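May 17, 2025

**1/** Braklow wants $300 a month for its "home data service." You get hand-held grippers, an app and a promise that a robot will learn to do laundry from whatever gets recorded. I've been reading the Casville pilot notes so you don't have to. I have doubts.

**2/** The sales page says "any bedroom, no setup." Fine. Bedrooms have people in them, and patterned bedspreads, and dark clothes on top of those. I'd like to know how the thing scores on that and the page won't tell me.

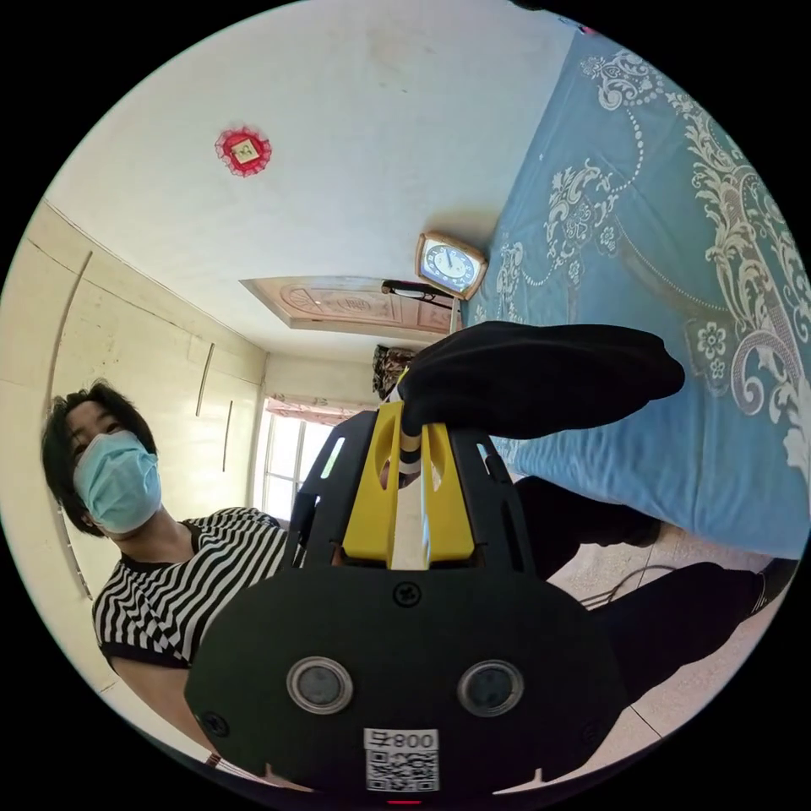
**3/** The number they lead with is 1,856 recorded folds. Read the footnote. Only 261 passed their own quality check. So who pays for the rest? You do, the plan bills by the hour once you run past the monthly allowance.

**4/** What I do like: the yellow fingers. Simple shape, oval cutout in each, and Braklow sells spares in packs. Whitfield's kit makes you mail the whole tool back for a worn tip and wait 13 days.

**5/** Black cloth is my sticking point. Pressing two fingers onto a folded dark garment is easy for a person, who already knows where the edge is. 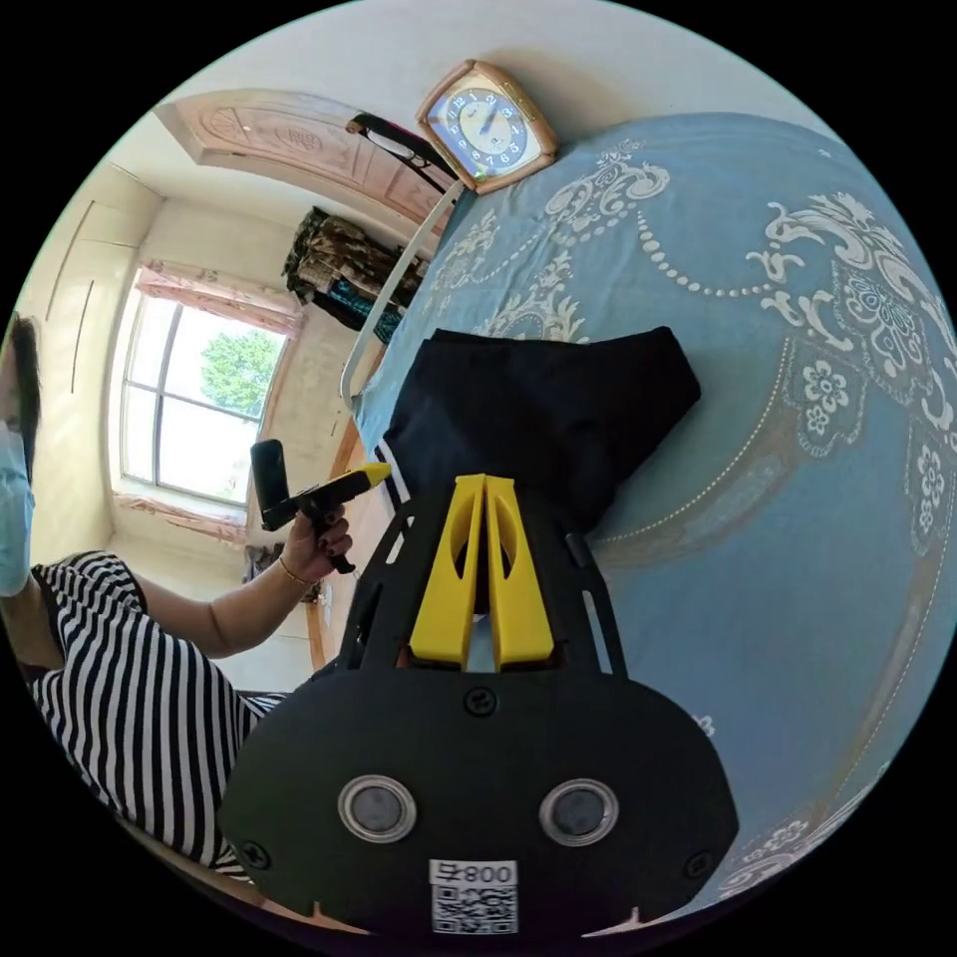 A robot has to find that edge by itself, and the demo reel is all white towels. I asked support for a run on dark shirts. They sent me the towel reel again.

**6/** Morel does a cheaper version with no app, but you label everything yourself. If you have the patience, start there. I'm holding off on Braklow until the December update, and I want to see black T-shirts in it.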